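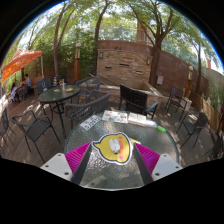
Susodville Tabletop Set – README

Hi! I'm Annelies Aebischer and I look after this folder for the Susodville robotics club. If you're in the club you probably want the part called "Before you add anything". If you're from the Millach group, welcome, and please read the bit about file names first, as yours are different from ours and it bit us last time.

What's in it

Short recordings of people doing small table jobs with the hand-held gripper: picking up a mouse, sliding a pad over, closing a book, moving a packet from one side to the other. We record outdoors on the patio tables when the weather is nice, and in the club room when it isn't. The outdoor ones are my favorites (leaf shade everywhere, glass tabletops, chairs at every angle) and they're also the ones our first model was terrible at. It had only ever known the white table in the club room, poor thing.

Every recording is one job, start to finish, and none runs longer than 60 seconds. If you fumble, keep going and finish the job. We keep fumbles! They get an "f" at the end of the name and they live with all the others.

File names

Place, then job, then your initials, then a running number. So patio-mouse-bc-10 is Benito Collado moving a computer mouse on the patio, recording 10. All lower case, hyphens only. Millach uses underscores and puts the initials first, so run the rename script before you copy anything across. It's in the tools folder and it asks before it overwrites.

Who did what

Benito recorded most of the patio set. Notburga Tanner wrote the rename script and the checker, and she's the one to ask if the checker complains about timestamps. Regula Auer made the job list. Engelbert Kälin printed the finger parts and then printed them again after I left the first pair in a hot car (sorry, Engelbert).

Before you add anything

Wipe the lens. Check that both fingers close evenly – if one lags, tighten the screws on the mounting plates and try again. Hold still for 2 seconds at the start and at the end of each recording so the checker can find the edges.

Then pick a job from the list and set the table however you like. Messy is good. Leave the leaflets and packets and whatever else on there, and swap things around between takes so we don't end up with the same table over and over.

People in the background are fine if you've asked them and they've said yes. Write that in the notes column. If somebody changes their mind later, tell me and I'll pull the recording that week.

Known problems

Glass tabletops confuse the depth estimate, especially in patchy sun. Recordings tagged "glass" can be off near the rim. Don't use them for anything that needs exact heights.

Small light objects on a light pad are hard. The white mouse is the worst one we've got, and it's also the job everybody wants to do, so there's a lot of it. Take a smaller share of the mouse jobs if you're training on the whole set.

In the July batch, 4 recordings have the wrong initials. I know which ones and I haven't fixed them yet.

Using it

Club members can use everything for class projects and for the Deritz competition. Outside the club, write to me first. Please don't post the raw recordings anywhere public. Your own plots and results are yours to share, and I'd love to see them!

We meet Thursday after school. New recordings go in the inbox folder, and I sort them after the meeting.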